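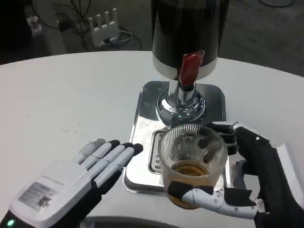
Opening, keep it quick. I'm Gerardo Soriano, and I've wanted a machine to bring me a drink since I was old enough to be sent to fetch one. So, can they do chores yet? My answer is "some, and it's brilliant to watch". Get them to look at the ribbed tumbler in the right hand, with a little brown liquid in the bottom. Clear glass is rotten to see and easy to drop. A grip that holds it under a spout is worth getting excited about!

Slide 2. Flevbridge café story (short version, skip if late). Then the question from the floor in March: why not just use a vending machine? Because a vending machine can't wipe the counter.
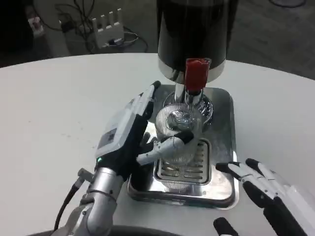 Placing is its own job. People at Clukano thought pouring would be the hard bit, and I did too. But a glass has to stand under the nozzle, as it does on this grate, and one bent finger against its side is a very light sort of touch. Ask who has knocked over a full pint with less. Pause for hands.

Shop floor next. Dendberg run 12 stations, two of them with arms. Same parts, same trays, all day. Kitchens are messier and that's why I love them. 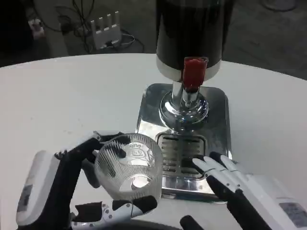
Where I'd put my money: fetching, stacking, filling. Where I wouldn't: anything with a wet cloth, or a drawer that sticks. Say this slowly, it's the bit they write down.

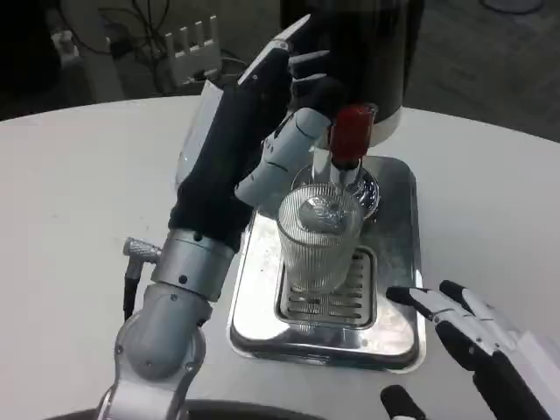 Last point, two hands. Most chores want one to hold and one to do, and the timing between them is lovely when it comes off. Fontana clip if the sound works. Questions.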